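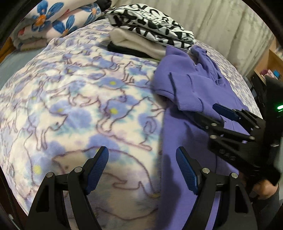 Ita Gilmartin
Jobs and Money Reporter

Sep 17, 2024

If you like the idea of working outdoors, getting your steps in and being home in time for dinner, there's some great news out of Dretport. The city's water utility is hiring meter readers, and you don't need any experience to apply.

Skallell Water has opened applications for field staff to cover Dretport and the smaller towns along the Corrigan valley. Full-time and part-time routes are both on offer, and the company says it wants people from all kinds of working backgrounds, including parents coming back to work and anyone looking for a change after years behind a desk or a counter.

So what's the job like? Readers start out from the depot on Pament Street, pick up a handheld unit and head off on a set route. Some of the routes in the older part of Dretport are done entirely on foot. Out in the valley you'll drive a company van between stops, so a valid driver's license is a must for those (you don't need one for the walking routes). A typical city route takes in 517 meters, and the day is finished when the route is finished. Lots of readers are done by mid-afternoon!

Part-time staff start at $600 a week, with full-time pay set according to the route. Everyone gets paid training, boots, a rain jacket and a winter coat, and there's a mileage allowance if you have to use your own car to reach the depot before the first bus.

Jarlath Cronin, field manager at Skallell Water, has been with the company since he was 19 and started out reading meters himself. He still talks about it with real affection.

"I learned every street in this city on that job," he told me. "You get to know people, you get to know their dogs, and you sleep very well at night. If you're polite, you can read a map and you don't mind a bit of rain, please apply. We can teach you the rest."

Training lasts two weeks. The first is mostly spent at the depot, learning the handheld unit, how to lift a meter lid safely and what to do when a gate is locked or a reading looks wrong. For the second you go out with an experienced reader, and after that the route is yours – although a supervisor is on the phone all day if you get stuck.

There's room to move up, too. Readers who have been in the job for a year can apply for leak detection or customer service posts before they are advertised outside the company, and Cronin says several of his current repair crew came in that way.

The new hires are needed partly for a big addition to the network. Skallell took over 2,223 homes on the north side of the valley in May, and those meters all have to be read by hand for now.

To apply, fill in the short form on the Skallell Water website or pick up a paper copy at the depot front desk. You'll be asked for two references, and there's a basic background check before you start. Interviews are being held at the depot, and applications stay open until all the routes are filled.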